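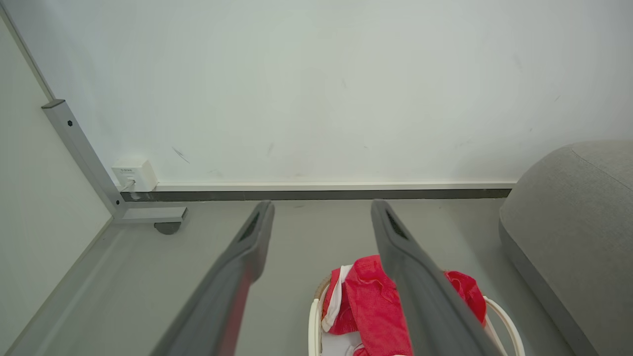

Plain white wall above the baseboard.

Gendari Washable Matte Interior Paint: Product Review
Codcombe Housing Office, Maintenance Section

The Maintenance Section repaints the common rooms and rental units at Codcombe on a rolling schedule. Until last September the standard wall finish was Lindsay Flat White, bought in five-gallon pails. Complaints about marks near light switches and in stairwells led the Section to test a washable matte paint, and Gendari was selected for the trial.

Application
The paint was applied by roller in two coats over a single coat of primer. It is thicker than the Lindsay product and should be stirred well before it is poured. Painters noted that it begins to set quickly, and that going back over an area after a few minutes leaves a visible ridge. On the first units this produced lap marks beside the windows, which had to be sanded and recoated. Later units were painted one full wall at a time without this trouble.

Coverage
The label does not allow for rough plaster. In the older Urngate building, one pail finished 900 square feet at two coats. On new drywall the same quantity finished 1,000 square feet. Managers should order by wall condition as well as by floor area.

Cleaning
Pencil, shoe marks, and cooking grease came off with warm water and dish soap. Ballpoint ink did not. A test patch in the Urngate laundry room was wiped 200 times with a damp sponge and showed a slight shine when viewed from the side, although the color did not change. Scouring pads damaged the finish at once and should not be used.

Touch-up
This is the weakest point of the product. Small repairs made from the same pail could still be seen after drying, especially in rooms with strong afternoon light. Huiling Han, who supervised the trial, recommends repainting from corner to corner.

Odor and Drying
The odor was mild and had cleared by the next morning. Furniture was returned to the rooms after 24 hours.

Rating
Recommended for hallways, kitchens, and stairwells. Not recommended for ceilings, where Lindsay Flat White remains the approved finish. Requests for sample boards may be sent to Nattawut Khunthong at the Section office before 4 p.m.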